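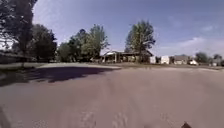 Relatório de progresso – levantamento de ruas residenciais, bairro de Torkstead
Para: Faraji Makokha, Fundo Molora
De: Belmiro Fonseca
7 de dezembro de 2020

O trabalho de campo da primeira fase ficou concluído em novembro. Foram percorridos 19 troços de rua, com registo do estado do pavimento, dos lancis, das árvores e das faixas relvadas. Falta rever as fichas de quatro troços, tarefa que está com Szu-yu Lau.

Pavimento. O desgaste é ligeiro na maior parte dos troços: manchas, riscos superficiais, gravilha solta em alguns pontos e fissuras pequenas. As fissuras foram anotadas para nova visita daqui a 90 dias – não propomos reparação antes disso.
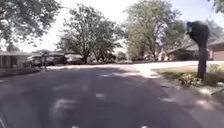

Rua com árvores de grande porte e caixas de correio junto aos lancis, bairro de Torkstead.

Arborização. As copas dão boa sombra à faixa de rodagem e os moradores contactados querem mantê-las. Kwan-ho Wu está a preparar a lista de ramos que avançam sobre a rua, para indicar onde a poda é necessária. As raízes próximas dos lancis serão vistas na segunda fase.
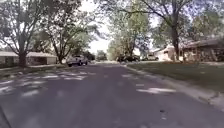 Relvados e lancis. A relva está irregular, com zonas secas em algumas faixas. A ficha passou a ter um campo próprio para este ponto, a pedido de Chia-jung Chiu. Os troços visitados antes da alteração terão de ser completados.

Despesas. Foram gastos 2000 euros em deslocações e impressão de mapas, dentro do previsto. A fatura da Drosunik pelo mapa de base ainda não chegou.

Próximos passos: fechar as fichas em falta, entregar a lista de poda e enviar o mapa revisto no prazo de 30 dias. Pedimos ao Fundo que confirme até lá se a segunda fase inclui as ruas a norte.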